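Gramcombe Residents' Newsletter: Heating Season Arrangements and Summer Works

Last updated: May

The Gramcombe Housing Association has now closed its accounts for the heating season and can report to members on the work planned for the summer months. The program covers all 155 apartments in the Pirnitz and Omerović buildings. It follows the survey carried out over the winter, in which members were asked how well their rooms held a steady temperature and whether they had noticed noise in the pipes during the night.

The replies were clear on several points. Members on the upper floors of Pirnitz reported that their living rooms were slow to warm in the morning, while those on the ground floor often opened windows in the evening to cool down. This pattern is common in older buildings where the flow of water has not been balanced for many years. The Board has therefore agreed that balancing the system should come before any spending on new equipment.

The contract has been awarded to Zendmont, which also looked after the boiler room last year. Mirsad Shehu, Building Services Manager, will oversee the work on behalf of the Association and will be the single point of contact for members. His office is on the ground floor of Omerović, next to the mail room, and is open on weekdays from 8:30 a.m. until noon.

Work will be done in two stages. In the first, the main pipes in the basement will be drained and flushed, and the shutoff valves on each riser will be tested. Members do not need to be at home for this stage. Hot water at kitchen and bathroom faucets is supplied by a separate circuit and will remain available, except on the morning when the electrical supply to the pumps is inspected. 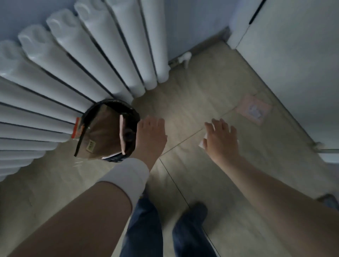 In the second stage, technicians will need to enter each apartment for a short visit. They will check every valve, set the flow and bleed any trapped air. A notice giving the day and a two-hour window will be placed in mailboxes at least one week ahead. Members who cannot be present may leave a key with the office against a signed receipt, or may name a neighbor who will open the door. No visits will take place on a Sunday.

Members are asked to leave enough clear floor for a technician to kneel beside each radiator. Heavy furniture is the most frequent cause of delay -- in last year's trial on two floors of Omerović, several apartments had to be visited again after bookcases could not be moved. Anyone who needs help with lifting should tell the office when the notice arrives, and a second technician will be sent. Built-in covers and shelves that were put up by the member remain the member's responsibility and should be taken down before the visit.

The Board has also considered the matter of cost. The balancing work will be paid for in full from the repair reserve, and there will be no special charge. The monthly heating payment will stay at 134 until the yearly statement is issued in the fall. Households whose readings differ sharply from those of the previous year will receive a separate letter, and Mr. Shehu will be glad to go through the figures with them in person.

A number of members asked whether they may replace radiators at their own expense. This is allowed with written consent. The application form is available from the office and must state the make, size and heat output of the new unit. Painting does not require consent, although members are reminded that the valve and the air vent must be left free of paint. Removing a radiator altogether is not permitted in any room, including hallways and enclosed balconies, as it affects the supply to the apartments above and below.

Leaks should be reported at once on extension 2531, which is answered day and night. Please give the building, the floor and the room, and say whether the valve beside the radiator can be closed by hand. Questions that are not urgent -- including requests to change a visit -- should be made in writing or at the office during the hours given earlier in this notice.

Minutes of the Board meeting at which the program was approved are posted on the notice boards in both lobbies. Copies in large print may be requested from the office.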